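Etelka Fodor has been repairing accordions for 51 years, and the first thing she asks me is whether I play. I say no. "Good," she says. "Players always want to try everything on the shelves."

Her workshop is on the ground floor of the building where she lives, behind a door with the old Perko sign still on it. Perko was the music shop that took her on at sixteen. When it closed she kept the sign and the tools, and most of the customers came with them. She works mornings only now, and takes in fewer instruments than she used to.

"I was meant to be in the shop, selling strings and sheet music," she says. "The repairer had bad eyes by then. He would call me in the back to look at things for him. First I looked, then I held things, then one day he gave me the knife and went out for his lunch."

The job that day was waxing a reed block. The reeds in most accordions are held in with a mix of beeswax and rosin, and in time it goes brittle and lets go. She learned to scrape it out, clean the wood and pour in new wax in one steady line. She did it badly. He made her scrape it out and do it again, four times over, and she took the bus home with wax in her hair.

What goes wrong most often, I ask. She doesn't have to think.

"Damp. People keep them in the cellar or the garage, in the case, and the case holds the wet. The leathers curl, the reeds rust. After that it's moths, they like the felt. Then children."

She has little time for the idea that an old accordion must be worth money. Families bring her one found in a grandfather's wardrobe and hope for a sum that will pay for a holiday. Last May a man came with a Bautista, a big piano model in red, and had read somewhere that it would fetch 1,570 euros. She told him it would cost 400 to make it playable and that he might then sell it for a bit more than that.

"He was cross with me. He went away. Then he came back and had it done anyway, and now his daughter has lessons on it. So that was all right."

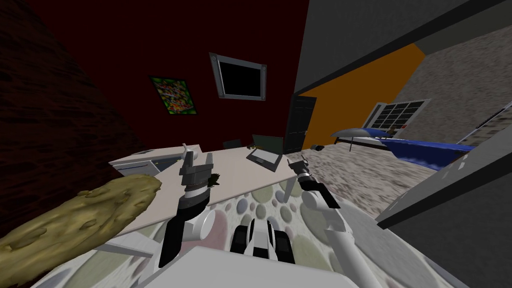
Tuning is the slow part. Each reed is a thin tongue of steel, and she scratches a very small amount of metal from the tip to raise the note, or from nearer the base to lower it. Then she puts it back, plays it, and takes it out again. A large instrument may need the better part of two weeks. She uses an electronic tuner for the first pass and her ears for the rest.

"The machine tells you each reed is correct. It doesn't tell you if they sound nice together. Dance players want it wide, so it shakes. Church people want it dry. You have to ask, and half of them don't know the word for what they want, so I play them two and they point."

Her hearing is tested every year. She has lost a little at the top and says it makes no difference yet. When it does she will hand over the tuning to Erzsébet Boros, who came to her as a pupil nine years ago and now does the bellows and all the heavier work.

Boros is at the other bench while we talk, cutting strips of card. She trained as a bookbinder and says the two trades are close. "It's folding and glue. The corners are harder here, because they move." She makes new bellows from scratch when the old ones are past patching, though she would sooner patch. The tape she likes best was made by a firm called Meltar, which has stopped making it. She bought what stock was left and keeps it in a drawer.

Do the two of them ever disagree? Boros looks at Fodor.

"About the radio," Fodor says.

"About prices," says Boros. She thinks they charge too little. Fodor says the people who play accordions round here are not rich, and that is the end of it for now.

There are 1,000 or so instruments in the workshop ledgers, each with a line for the fault and a line for the work done. Some have been in three or four times under different owners. Fodor likes to look them up when they come through the door, and she reads me one entry from her second year, in the old repairer's handwriting: "Reeds good. Wax too thick. E.F. to do again."

I ask if she will stop. She says her knees will decide. In the meantime there is a button accordion due back to its owner before the weekend and one low note on it still speaks late. She lifts it on to her lap, pulls the bellows open and plays the note for me, twice. I can't hear anything wrong with it.

"No," she says, and reaches for the screwdriver.

September 2026

14 shares
6 comments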